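スコットベリ地区、雨水ますの清掃を住民登録制に 7月ではなく3月の大雨がきっかけ

2024年6月21日

スコットベリ(Skotberg)地区の自治会は、道路わきの雨水ますを住民が分担して見守る新しい制度を始めると発表しました。登録した家庭は、自宅に近いますを一つ選び、落ち葉やごみがたまったときに取りのぞきます。登録の受付はすでに始まっていて、最初の週に115世帯が申しこみました。

きっかけは今年3月の大雨です。地区の南側にあるフツリャク通り(Hutsuliak通り)では、冬のあいだに残った落ち葉が排水口をふさぎ、水が歩道の高さまで上がりました。家の中まで水が入った例はありませんでしたが、車庫が浸水した家は七軒ありました。自治会が後で調べたところ、排水管そのものには問題がなく、入口だけが詰まっていたということです。

市の清掃車は年に二回、春と秋に地区を回ります。しかし、この地区は街路樹が多く、二回の作業のあいだに葉がまたたまります。自治会は昨年、清掃の回数を増やすように市に求めましたが、予算の理由で認められませんでした。そのため、住民が自分たちでできる部分を引き受けることになりました。

作業の内容はむずかしくありません。ますの上にある葉、小枝、紙くずなどを熊手でよせ、袋に入れるだけです。金属のふたを持ち上げることは禁止されています。ふたの下に土がたまっている場合や、ふたが割れている場合は、市の道路課に電話で知らせてください。雨が強いときと、暗くなった後の作業もしないでください。

道具は、地元の園芸用品店Likixが熊手と手袋を合わせて100組提供します。受けとりは地区センターの窓口で、平日の午前中に行います。数が足りなくなった場合は、追加の注文ができるまで待っていただくことになります。集めた落ち葉は、庭のごみと同じ日に出すことができます。

登録には、地図サービスのMustnessを使います。画面の地図で近くのますを選び、名前と連絡先を入れると手続きが終わります。すでにほかの家庭が選んだますには青い印がつきますが、二つの家庭で一か所を受け持つことも可能です。インターネットを使わない人のために、地区センターには紙の申込書も置いてあります。

自治会は、秋までに200世帯の登録を目標にしています。参加は無料で、途中でやめることも自由です。旅行などで長く家をあけるときは、となりの家庭に頼むか、地区センターに一言連絡してほしいと呼びかけています。

一方、住民からは心配の声も出ています。交通量の多い道では、車のすぐ近くで作業することになるからです。これについて自治会は、バス通りのますを登録の対象から外し、住宅地の中の道だけに限ると説明しました。バス通りの清掃は、これまでどおり市が担当します。

制度についての説明会は、地区センターの大きい部屋で開かれます。日時は掲示板で案内する予定です。

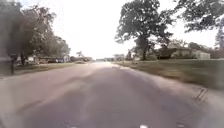
住宅地の道路と、道路わきの排水口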